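News from the Congregation
Mission and Ministry

Guest house at Plelero reopens its doors

After a winter of repairs, the Sisters of the community at Plelero have once again begun to receive guests. The house, which has offered hospitality to pilgrims and to families in need of rest since its foundation, had been closed while the roof of the east wing was replaced. The first visitors arrived in time for Vespers at 6 p.m. and were welcomed by the Superior, Sr Chinyere Tijani.

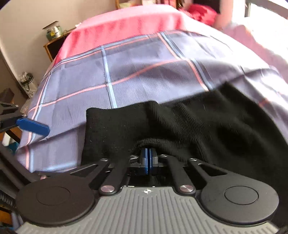 A bed at the guest house

The work was made possible by gifts from 306 benefactors, many of them former pupils of the school at Condel. The Congregation wishes to record its gratitude to each of them. Mass is offered for their intentions on the first morning of every month, and their names have been entered in the book kept in the side chapel.

Ten bedrooms are now available on the upper floor, together with a small library and an oratory. Guests are free to join the Sisters for the Divine Office or to keep silence according to their own needs. A member of the community is available each afternoon for conversation and spiritual accompaniment. 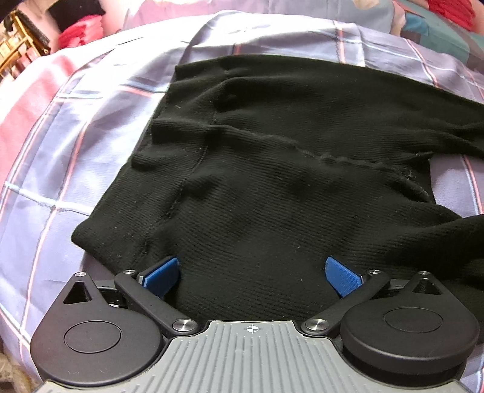 In her address at the blessing of the house, Sr Chinyere recalled the words of the Rule concerning the stranger at the door. "We were ourselves received here as young women, some of us a long way from home," she said. "To open a door and make up a bed is a plain sort of work, and it has been our prayer for many years."

Two Sisters from the community at Olivares have joined the house for the coming year. They will share responsibility for the welcome of guests and will continue their studies in pastoral theology. Their arrival brings together for the first time members of the northern and southern regions under one roof.

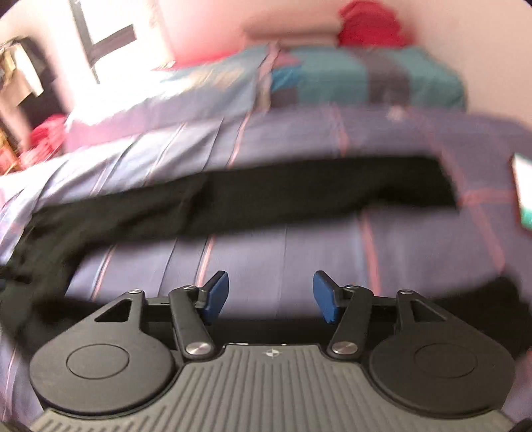 Striped bedding in lavender-purple

The annual appeal for the mission at Avau has closed. A total of 1,405 parcels of school materials and clothing was sent by parishes and by our own communities, and the Sisters there have written to confirm that distribution has begun in the outlying villages. Parishes which were unable to take part on this occasion are asked to contact the Mission Office before the next appeal is announced. 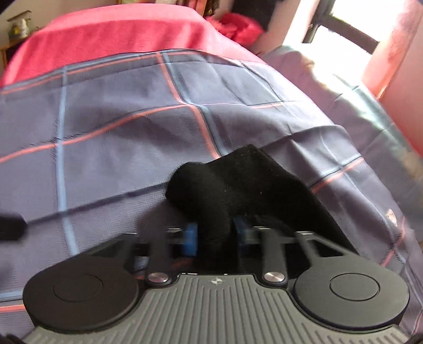

Those wishing to make a retreat at Plelero should write to the Guest Sister, stating the length of stay and any dietary needs. Individual retreats may be arranged throughout the year, except in September, when the house is reserved for the Regional Assembly. No fixed charge is made, and offerings may be left in the box beside the oratory.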